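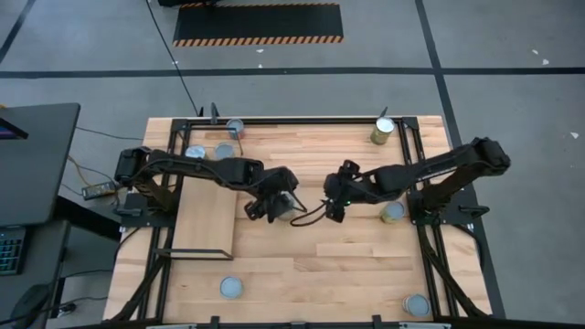 Fig. 4.1 Boîtes de conserve sur un plateau en lames de bois clair.

Chapitre 4
Ranger les conserves

Ouvrez un placard et prenez une boîte de conserve : quel bel objet ! Un cylindre, deux fonds, un contenu à l'abri de l'air et de la lumière. Vue de dessus, elle se réduit à un rond gris ; couchée, elle montre enfin son étiquette (et elle roule, gare aux orteils !). Toute la question du rangement tient déjà là : que veut-on voir, et depuis quel côté ?

Dans ce chapitre, nous suivrons la réserve de la cantine Grendska, avec ses 97 boîtes et ses trois étagères. Vous apprendrez à trier par contenu, à lire une date de durabilité et à faire passer devant les boîtes les plus anciennes. Nous comparerons ensuite deux meubles, le casier incliné Drindeck et le rayonnage plat Bronari, et vous verrez que le choix se discute avec passion !

Avant de commencer
Videz une étagère de votre cuisine sur la table. Notez l'ordre dans lequel vous reposeriez les boîtes, puis gardez cette feuille pour l'exercice 2.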